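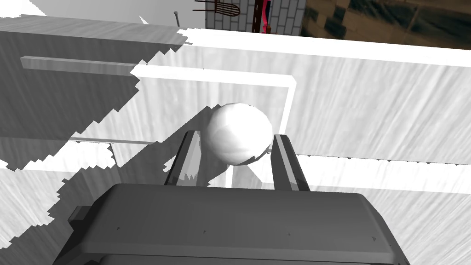
Wrist view from the practice kitchen: white ball between the fingers.

News > Workshop > Cell Notes

January
By Apolline Rolland

The simulated cell we call Zinach has been back in the shop, which in its case means Botond Somogyi sitting very still with a cold coffee. The complaint was grip. The arm would close on a thing, report success and wander off without it, like a waiter with your order.

Botond began with the finger pads. Somebody had set their friction to 3,000 back in the Abernathy days, a value better suited to flypaper, and Gwenaël Vidal had then spent a week lowering the closing force to make up for it. Both settings are now back where they started. The wrist camera was re-zeroed as well, so the fingers should sit in the same spot at the bottom of the view on every run. If yours don't, reload the mount file before you file a ticket. Please.

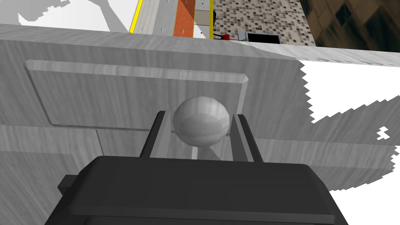

Knobs get their own checklist from now on. Open the fingers fully, line up, stop, and only then close - the old script did the last two together and called it efficiency. Fabrice Vidal ran 1,098 pulls overnight with the new order and has promised to read the log, all of it, by the end of the month.

Still open: the stair-stepped shadows. Ludivine Carré says they're a render setting and harmless. She has said this before. Leave the setting alone until she's done.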